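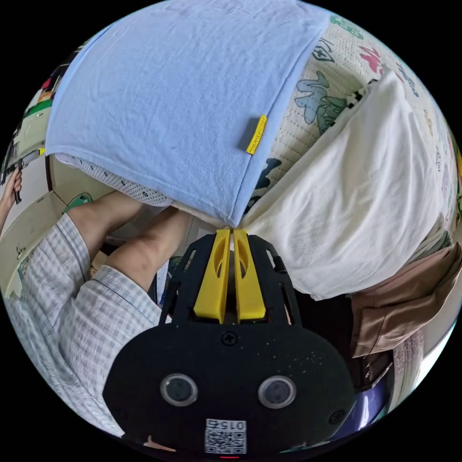
Inicio | Blog | Salud | Contacto

Lectura: 2 min

Escribo rápido que entro a las 6. Lo de la carrera a beneficio de la unidad de ojos de Pemcombe sale, por fin. En mayo, por la mañana, recorrido corto por el río. Inscritos hasta ahora: 465. Yo firmaba con la mitad.

El dinero va para operaciones de cataratas de gente que lleva meses en lista. Mi madre pasó por ahí. Once semanas sin poder leer ni el prospecto de las gotas, y luego otra vez el periódico entero, anuncios incluidos.

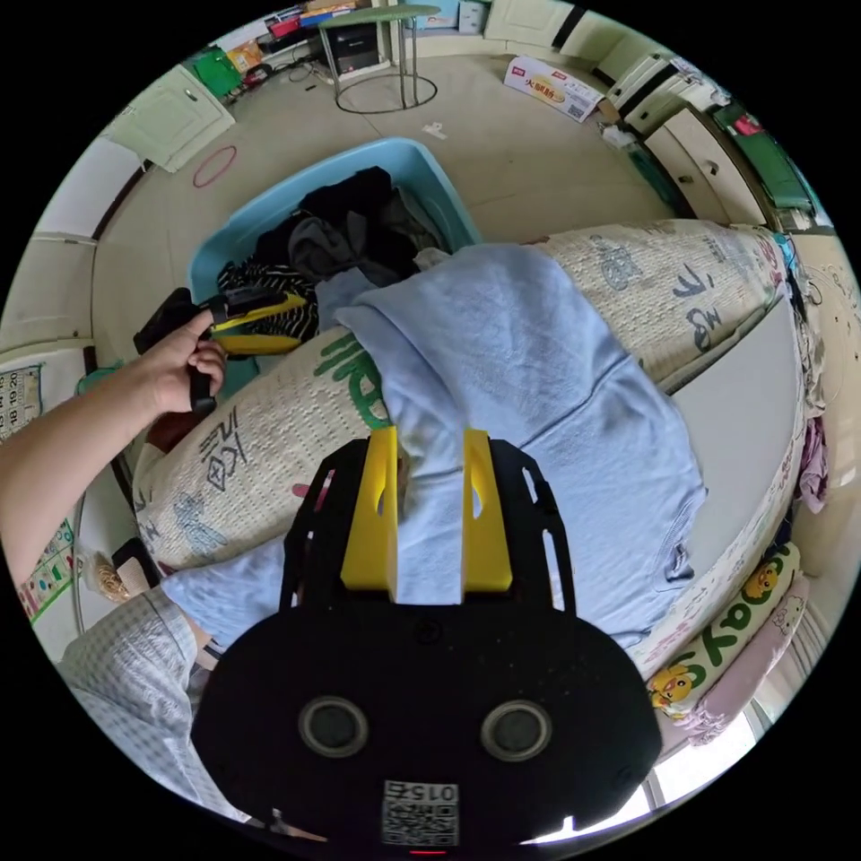
La tela azul, sobre la bolsa tejida.

Sigo. Dorsales: se recogen en Uredico, la óptica de la plaza, no en el hospital (ya hubo lío el año pasado). Kocabaş pone el té y los bollos en la llegada. Camisetas unas 300, asi que el que llegue tarde corre con la suya.

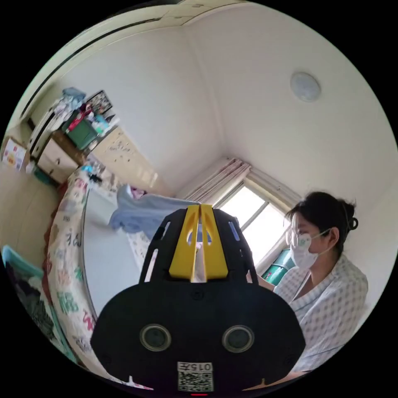 Y los de Brovness, que preguntáis por el autobús: sí hay, vuelve después de comer. Quien no quiera correr puede andar, o apuntarse al dorsal cero y quedarse en casa. También cuenta.

Me falta contestar correos, paciencia porfavor. Mañana subo el plano del recorrido.

11 comentarios · Compartir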